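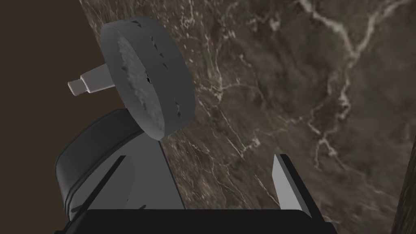
Stamell wants 25 dollars for a two-pound bag of stone-ground rye, and I'm not sold. The label says the slow stones keep more flavor in. Maybe. A gray disc with a rough, pitted face looks the part, but I've had dull bread from flour with a better story.
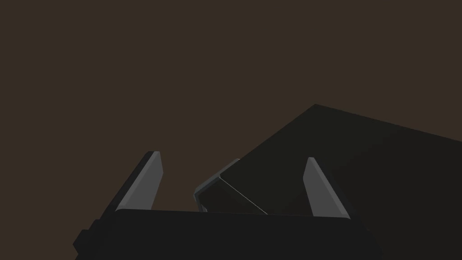
Two fingers, pointing up.

I baked five loaves, some with Stamell, some with plain supermarket rye. Same starter, same oven.

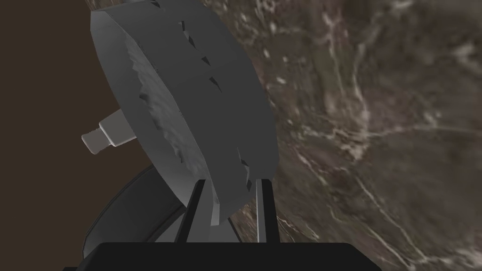
Shahbazi thinks I let the dough go too long and that fresh rye needs a shorter rise. Fine, I'll try it Thursday.
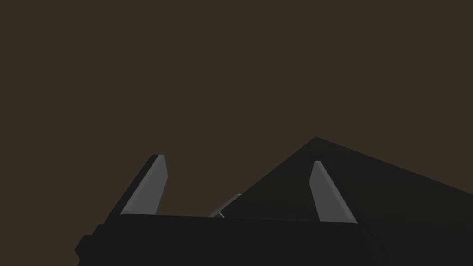

Until then the cheap bag stays on my shelf.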